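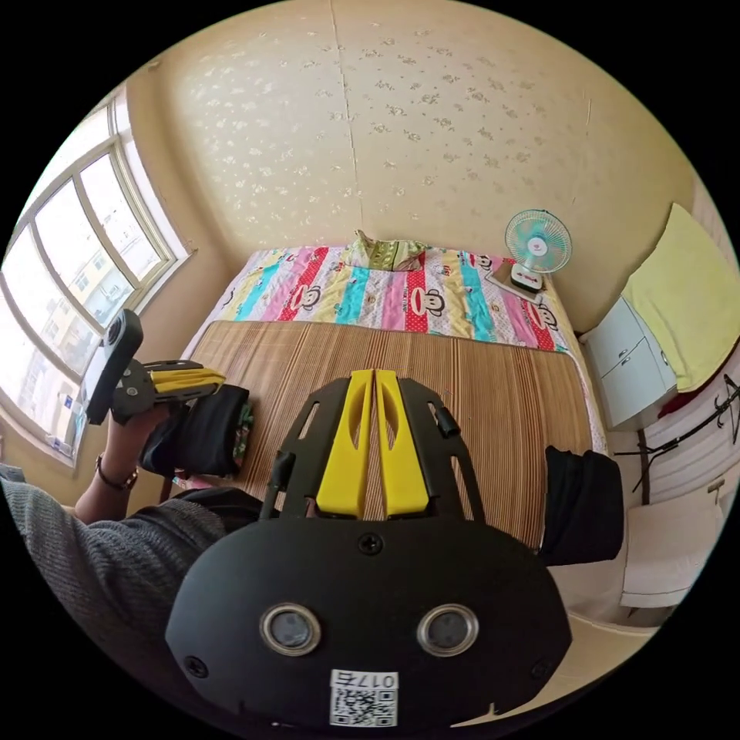
Surnville Housing Cooperative
Minutes of the Operations Meeting, October
Meeting opened 6:30 p.m. in the ground floor office. Quorum present.

1. Minutes of the previous meeting
Accepted with one correction: under item 4, "supply riser" should read "return riser."

2. Heating season
The boiler in the Mutumier building was started at the beginning of the month. Bedrooms on the north side remain slow to warm. The contractor, Wurnon, attributes this to unbalanced radiator valves on the upper floors and quoted $495 to rebalance the loop. Quote approved. Residents are to leave valves fully open until the work is done and keep furniture clear of radiators.

3. Window seals
Unit 101 reported a draft at the bedroom window. Inspection found the lower seal compressed along its full length. Replacement seal is in stock. Other units on the same side to be checked during the Wurnon visit so that access is requested only once.

4. Bedroom smoke alarms
Alarms in the Pathirana building reach their replacement date in spring. Two options were discussed: sealed battery units, or hardwired units with battery backup. The hardwired option requires an electrician and patching of ceilings. Decision deferred until a second price is received.

5. Laundry room
Dryer 2 is out of service with a failed drum belt. Part ordered. Card reader fault cleared after a reset; no further action.

6. Storage deposits
The key deposit for basement lockers stays at $100. A motion to lower it did not receive a second.

7. Other business
Notice period for unit access to be restated in the next newsletter. Bike rack repainting carried over.

Actions
Office: confirm Wurnon date, post access notices, request alarm price.
Maintenance: seal in 101, dryer belt.

Meeting closed 7:50 p.m.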